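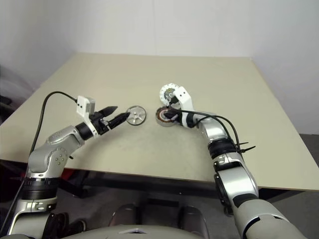

## 3. Did the safety rules help?

Our checklist came from the Vernden lab guide, and we doubt most of it. It has 53 items. Only two cover a case like ours, with both arms over one table and one gripper holding a motor stator.

- "Keep a safe distance" gives no number.
- The stop button test is signed once, in July, and then trusted all term.
- Cable checks are left to "good judgment" — whose?

We filled in every box anyway. A full sheet shows that somebody had a pen. Section 4 lists the items we would cut.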